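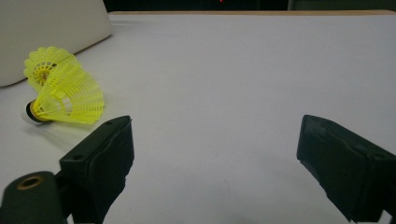 4.3 Recording demonstrations with the hand-held gripper

Read section 4.2 (Calibration) first. The steps below assume that the Dutora hand unit has been paired with the Kabbaj recorder and that the jaw opening has been zeroed within the current work session.

4.3.1 Preparing the table

1. Clear the work surface of everything that does not belong to the task. Fixed items such as bins and housings may stay if they will also be there when the robot runs.
2. Set the room lights to the level used in normal operation. Do not change them partway through a set.
3. Place the object by hand. Vary its position and heading between takes. For objects with a clear axis (bottles, shuttlecocks, markers), turn the axis to a new direction each time.
4. Step back and check that no loose cable crosses the reach area.

Note: Thin plastic parts that let light through can look different from one heading to the next. Record at least 30 takes for each such object before moving on to the next one.

4.3.2 Recording a take

1. Hold the unit by the rear grip with the index finger resting on the trigger. Keep the other hand out of the camera view.
2. Bring the fingers over the table, fully open, with the object in view. The object does not need to be between the fingers at the start -- an off-center start is preferred.
3. Press and release the red button. The recorder gives one short tone and the take counter goes up by one.
4. Hold still for one second.
5. Move toward the object at an even speed. Turn the wrist during the approach, not after it.
6. Close the trigger until the fingers touch the object, then stop squeezing. See the caution below.
7. Lift, carry and release as set out in the task sheet.
8. Open the fingers fully and draw back until the object is clear of both tips.
9. Press the red button again. Two short tones confirm that the take has been saved.

CAUTION: The trigger has no force limit. Light molded parts, foam and thin-walled cups can be crushed before any resistance is felt at the hand. For a shuttlecock, grip at the base. A grip across the skirt bends the ribs, and a bent skirt must not be used for further takes.

CAUTION: Do not rest the finger tips on the table with the trigger half closed. Side load on the finger mounts shifts the jaw zero, and every take after that point will carry the error.

4.3.3 Discarding a take

Hold the red button for three seconds to discard the last take. Discard if:
- the object was dropped or pushed away by accident
- a hand or sleeve entered the camera view
- tracking was lost (error 589 on the recorder display)
- the fingers were not fully open at the start

A slow or clumsy take that still completes the task should be kept.

Error 589 usually clears when the unit is moved away from bare, evenly lit surfaces for a few seconds. If it returns on three takes in a row, repeat the mapping pass in 4.2.4 -- do not try to work around it by moving faster.

4.3.4 Limits

Maximum length of one take: 2772 frames. Recording stops by itself at this point and the take is marked incomplete.
Maximum takes per set: 500. Start a new set from the recorder menu before the limit is reached.

4.3.5 Closing the set

1. Select End Set on the recorder and wait for the progress bar to finish.
2. Enter the operator name and the task sheet number.
3. Check the finger screws and wipe the inner faces with a dry cloth. Scuffs on the outer faces are normal wear and need no action.
4. Return the unit to its cradle with the fingers open.

Section revised November 8, 2023. Steps checked at the Stullalbridge site by Mayuree Phromma and Wayne Wainwright. For replacement fingers, see Appendix C.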